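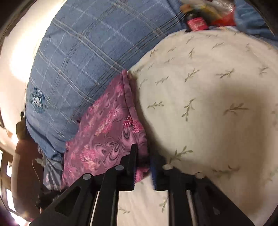 CHAPTER 4
Cloth Up Close: Print, Plaid and Hem

Fabric is the most handled stuff in your life. You slept against some of it last night, you dried your hands on some of it this morning, and you are sitting in a good deal of it now. In this chapter we slow down and look at it properly, and I hope that by the end you will find it hard to fold a shirt without turning the edge over to see how it was made!

Take two cloths lying together, one blue and plaid, one mauve-pink and covered in flowers. Even before you touch them, they have plenty to tell you. The plaid is built on lines. Pale lines and thin dark stripes cross to make a grid, and when the cloth is turned on the slant, the squares become diamonds. The pink cloth goes another way altogether, with dark curling teardrops and marbled swirls, and bright blossoms scattered over them. Put the two side by side and each makes the other easier to see.

The curling teardrop is an old and well-traveled shape. Most of us call it paisley, after the Scottish town whose weavers turned out shawls covered with it, but the shape came to Scotland from Kashmir and Persia, where it had been woven, stitched and printed long before. Farhad Salehi, who taught the first version of this course in Ketville, used to have his students draw it from memory on the first morning. Some drew a leaf, some a tear, some a bent pear. He pinned them all up and left them there until May.

Then there is the edge. Run your eye down the side of the pink cloth and you come to a thick hem, folded and stitched. A cut edge frays, so the maker turns it under and sews it down. In a plain double-fold hem the cloth is turned twice, which hides the raw edge inside and leaves three layers under the needle. You can find a hem like this with your eyes shut. Try it on whatever you are wearing: pinch the flat cloth between finger and thumb, slide toward the edge, and feel the step.

Woven or printed?

Beginners ask this more than anything else, and it is a great question. In a woven plaid, the threads are dyed first and the pattern is made on the loom, so the lines usually show on both faces. A printed pattern is laid on top of finished cloth, and the back is often paler. Notice the word "often." A thin cloth may let the dye right through, and a plaid can be printed too. Always turn the cloth over before you make up your mind.

What you will need

A hand lens, a ruler, a pencil, and a small pile of cloth from home. Old pillowcases, scarves and worn-out shirts are all perfect. Choose at least one plaid or stripe and at least one floral, and make sure something in the pile has a hem you don't mind unpicking.

Words to watch for

Warp: the threads that run the length of the loom.
Weft: the threads that cross them.
Ground: the background color of a printed cloth.
Repeat: the distance before a pattern starts over.
Hem: an edge turned under and fastened.

4.1 Finding the Repeat

Spread your floral cloth flat on a table in good light and choose one blossom you would know again. Put a pin beside it. Now hunt for its twin.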